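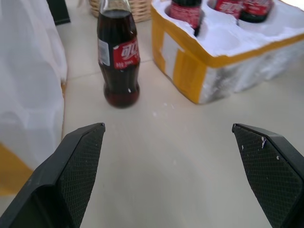 Cream tabletop, faint seam.

Home Locations Reviews Guides Contact

Filed under: Flexible Office Reviews, Meeting Rooms

Review: the part-time office plan at Witwood

By Benedita Vieira
May 30, 2025

I write grant applications for small nonprofits, and I meet clients in person a few times a month. A full-time office would be a waste of money for me. A coffee shop is fine for typing but no good for going through a charity's accounts with its director. So in March I signed up for the part-time office plan at Witwood, a shared office building on the north side of town, and I've used it long enough to say what works.

What you get

The plan costs $181 a month. For that you have the use of a small private office on set mornings or set afternoons, a mailing address, and a block of meeting room hours. You pick your slots when you sign up and can change them once a month. Coffee, tea and internet are included. Printing is included up to 50 pages, and after that you pay by the page at the front desk.

There is no long contract. You pay a deposit equal to one month, and you give a month's notice to leave. I asked for a copy of the agreement before paying and got it by email the same afternoon. It was four pages and I understood all of it.

Signing up

You can do most of it online, but you have to show ID in person before they turn on your door code. Ibrahim Shehu, the building manager, took me around and answered questions for half an hour. He told me up front that the second floor gets warm in summer and that the elevator is slow. Both are true.

The booking system is called Grirkano. It runs in a web browser and there is also a phone app. The browser version is better. The app logs me out every few days, and it shows meeting rooms as free when the hour has already started, so you tap on a slot and get an error. Canceling is easy in either one. If you cancel a meeting room the day before, the hours go back into your account.

The office

My office is on the second floor, at the back. It fits a desk, a second chair for a visitor and a narrow bookcase. The window opens, which I use a lot. Another member has the same office on my off days, so you can't leave anything on the desk. You get one locking drawer each.

The door closes properly and the walls go all the way up to the ceiling. I mention this as two other places I looked at had glass partitions that stopped short, and you could follow every phone call next door. At Witwood I can hear that someone is talking in the next office but I can't make out words. For calls about money or staff problems, that is what I need.

The desk chair is a Kaczorowski, the basic model with no headrest. It adjusts for height and tilt. The arms are fixed and a little too wide for me, so I took to sitting without using them. After a four-hour slot my back is fine. The visitor chair is a plain stacking one and gets uncomfortable in a long meeting. For anything over an hour I book a proper room.

Internet speed has been steady. I had one outage, on a morning with a storm, and it was back before lunch. Video calls have been fine in the office and a bit choppy in the kitchen.

Meeting rooms

There are three. The small one seats four, the middle one seats eight, and the large one takes up the front half of the first floor. The plan's hours can be used for the small and middle rooms. The large room is charged separately and I haven't had a reason to book it.

The middle room is the one I like. It has a wall screen that works with a normal cable, a whiteboard, and pens that haven't dried out. The small room is handy but sits next to the stairs, so you hear feet all day. Late mornings fill up first. If you want the middle room at ten or eleven, book more than a week ahead.

One complaint here. The rooms are supposed to be reset between bookings, and in the afternoons that doesn't always happen. I've walked in to find used cups and somebody else's notes on the whiteboard. I now get there ten minutes early and tidy up before my client comes. I shouldn't have to do that at this price, but it hasn't put me off.

Mail

Your mail goes to a numbered box by the entrance. Mine is 3342, and that number has to be in the address or things get sent back. Parcels go behind the front desk and you get an email when one arrives. So far nothing has been lost. Forwarding to your home is extra, charged at postage plus a handling fee. I pick mine up, so I can't say how well that part works.

Parking and getting there

The lot behind the building is small and usually full by nine. Street parking is free for two hours, then you need to move. A bus stops across the road. There is a covered bike rack by the side door, and a shower on the first floor that you can use if you bring your own towel.

How it compares

Before choosing I did a trial day at Lornonach, which is closer to my house. It is newer and the kitchen is much nicer. The part-time plan there was cheaper, but it only covers a desk in an open room, and private space is booked by the hour on top. If you mostly work alone and wear headphones, Lornonach is probably the better deal. I added up what my client meetings would cost there and it came out higher than Witwood.

I also looked at renting a room from an accountant I know – cheap, but with no meeting space and no evening access.

Good points

Offices with real walls and doors
Clear agreement, one month's notice
Meeting room hours included
Manager answers email

Not so good

App is unreliable
Meeting rooms not always reset
Warm upstairs
Parking

Who it suits

People who see clients, need some privacy and don't need a desk every day. A bookkeeper, a counselor or a tutor could work well out of here. If you need to store files or equipment, one drawer won't be enough, and you should ask about the storage lockers in the basement before you sign. There was a waiting list for those when I joined.

I've renewed through the summer. I asked to move to a first floor office if one comes up, and Ibrahim has put me on the list.

My rating: 4 out of 5

14 shares | 6 comments

Previous review | Next review | Back to all reviews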